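How We Teach a Robot Arm to Play Chess

Have you ever wanted a friend who is always ready for one more game? In our shared workshop in Sarninby, we are building one. Its name is Delaunay, and it is a robot arm.

A robot arm is a little like your own arm. It has joints that bend, like your shoulder, your elbow and your wrist. At the end, where you have a hand, Delaunay has a gripper with two fingers. Two fingers are enough to pick up a pawn. Try it yourself with your thumb and one finger!

Before we let the arm move in the workshop, we practise on the computer. Hamish McIver made a pretend room with a table and a chessboard in it. This is called a simulation. If the arm knocks over the king there, no real piece rolls under the cupboard.
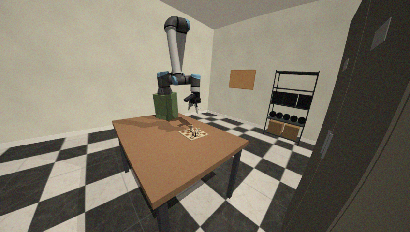 Delaunay in the computer room, with its gripper over the chess table.

How does the arm know where to go? We give every square a place in numbers, like an address for a house. The computer then works out how much each joint must turn. Delaunay has 6 joints, so it is a lot of turning for one small move!

The hardest part is the squeeze. Too soft, and the knight falls down. Too strong, and the real one can get a scratch on its paint. In September we tried 20 different squeezes, and Rochelle Cartwright wrote each one in her notebook — her favourite colour of pen was empty at the end.

Next we will teach the arm to take a piece off the board.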